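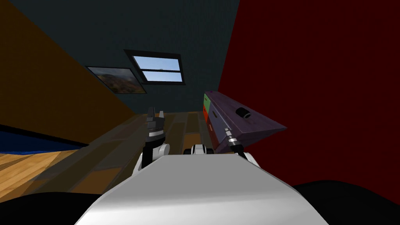 Speaker notes, Fekunport shop-floor evening, August. Keep to 20 minutes, leave the rest for arguing.

OPENING
Ask who has a machine at home that does a chore start to finish. Wait. Somebody will say dishwasher. Fine, then ask who loads it.

My position up front: I'd like these things to work. I run a repair shop and I'd hand over the sweeping tomorrow. I just don't see it yet.

THE NUMBERS
Privow says its software did 2,663 simulated tries at pick-up-and-put-away jobs. It counts 1,135 as finished. Read both figures slowly. Then say: that's in a computer, where the lighting behaves and the dog is outside.

Pullik tells a better story, 66 percent, but on 3 tasks, and they picked the tasks. Ask them which ones got dropped. I did, and I'm still waiting.

(Skip the Iwasaki slide if we started late.)

WHAT A CHORE IS

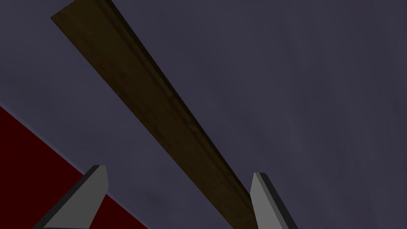 My test for any of these systems is a dull one: give it a job I'd give a new kid on the first morning. Fetch that, hold this, put it back where it goes. A kid gets long stock wrong maybe twice, then learns to grab near the middle and watch the far end. Point at the slide. Two blocky gray fingers, a long strip of dark wood that looks like trim, and one finger across the low end of it. Ask the room where they'd take hold. Then ask what happens to the other end when you lift. Let the carpenters talk.

MONEY
Don't get dragged into prices. If pushed: a machine that needs a person standing next to it costs you the machine and the person.

WHAT WOULD CHANGE MY MIND
One full shift in a shop they've never seen. Our scrap bin, our bad floor. Every failure written down, including the ones where someone stepped in to help.

QUESTIONS
Privow people may be in the back row. Be polite. Offer them my shop for a day, and get a date out of them before they leave.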